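Open day with robot arms, what should I ask / plan for?

4 min read

Going to the spring open day at Wadwood in April with my two kids and my dad. Flyer says "robot demonstrations all afternoon" and thats about all it says. Anyone been? Mostly want to know:

is it worth getting there early, can you get close to the arms, and do they let you ask stuff or is it just a guy reading slides. Dad spent years in a commercial laundry and is only coming because somebody told him there's a robot that folds. Don't want to drag him there for a video on a loop.

Also parking. The map on the flyer is useless.

Posted by oldmill_sue

Went last time, typing this on my break so sorry for the mess.

Yes go early. They gave out 300 wristbands for the inside part and the line was already past the bike racks when we got there. Doors at 1, we were in by 1:20, people who showed up at 2 waited a long time. Wristband is free. Outside tents you don't need one.

Parking, skip the front lot. Use the gravel one behind the Odano building, walk through the gate. Says staff only but on open day it's unlocked and there's a person waving you in.
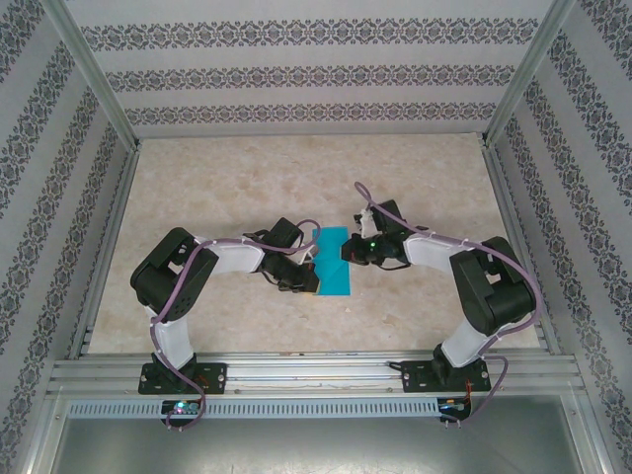
The folding demo is the one your dad wants. Second room on the left, they call the setup Milo. Small runs, 24 people at a time, and you stand right up at the rope. Go to the side if you can, the front fills up with kids. The cloth is a small turquoise one, with a gripper on each side of it, so tell him not to expect bedsheets. We stayed for three rounds. One fold came out nice, one came out crooked, one they stopped and started over. The woman running it was fine with that and talked us thru what went wrong, which I liked better than a perfect one.

Questions: yes, as many as you want, but ask between runs. While it's moving they're watching the screen. I asked how many practice folds it had behind it and she said 1,621 like she'd been asked all day. Ask about towels too, I ran out of time.

Wear real shoes, concrete floor. Coffee runs out.

Posted by pdx_transplant

Its ok. Kinda slow tbh. My son was bored after one fold and wanted the sorting belt in the big hall, that one moves fast and they let kids drop the blocks on. If yours are under 8 do that first.

No food inside.

Posted by gr8fulgreg

Adding a couple things to the first reply, I've been twice.

The Coşkun tent outside has the hands-on one, a little arm you drive with two sticks. Sign-up sheet goes fast, put the kids down for it BEFORE you go in, then do the folding room while you wait. We were number 388 on the sheet the second year and never got our turn.

For your dad, ask for the late talk, 3:30, upstairs. No slides when I went. Someone from the lab sits on a table and takes whatever people throw at her. A man who used to run a hotel linen room asked why it can't just grab the corners and shake it out like a person would, and that went on for twenty minutes. Good twenty minutes. Your dad will have opinions, let him have them there.

Elevator is at the far end past the restrooms, if stairs are a problem. Flash off in the folding room, they're strict about it. Phone pics fine otherwise.

One thing I don't know is if the wristband gets you back in after you leave. First year yes, second year the girl at the door said no. Ask when you get it.

Posted by Tamarack_Lane

Contact us | Community rules | © Neighbor Help Board | Back to top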